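What's Inside an Office Computer, and What Happens to It Afterward

26 February 2020
By a second-year student, Eltumstead
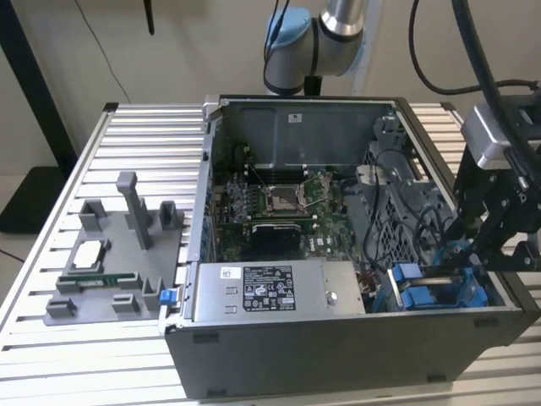
Most people just want the thing gone, one reader of my first draft wrote in the margin, and they never think of it as a box of parts. I kept coming back to that remark all winter, and in the end I built the whole report around it, so thank you, whoever you are (the drafts were passed around without names!).

My project began in September, when our school got rid of 15 old desktop computers and I asked if I could follow them instead of waving them goodbye at the door. They went to Masmont, a small firm that takes office machines apart and sorts what comes out, and I was allowed to visit and ask far too many questions.

A desktop tower is friendlier inside than I expected. Once it's on its side with the cover off, you can find your way around pretty quickly. The power supply is the silver metal box with the big black label, and the label is worth reading, with its CE mark and its warning triangles. People at Masmont were strict about one rule: you never open the power supply itself. It comes out whole and stays whole.

The green board is the motherboard, and on the one I studied you could read DELL right on the surface. The square socket near the middle, in its metal frame with a thin lever beside it, is where the processor goes. Processors are collected separately, and so is memory. The slots for memory are long and dark, and the sticks are tested before anyone decides what they're worth. I had always pictured recycling as one enormous shredder, so all this careful sorting came as a nice surprise.

For the written part I leaned on a handbook called Matoušek, which everybody there just calls by that one name, and on Beter, the free program they use for logging parts. My own log came to 374 entries by the time I stopped. I typed the first 2 pages of it twice after forgetting to save, and I'm still a bit sore over that.

My report was supposed to be 2000 words and I had to cut a lot, including a long section on screws that I was very fond of. What I'd like to do next is weigh the steel cases apart from the boards, so I can say how much of a computer is really just its box. My teacher has already agreed to lend me the good scale from the science room.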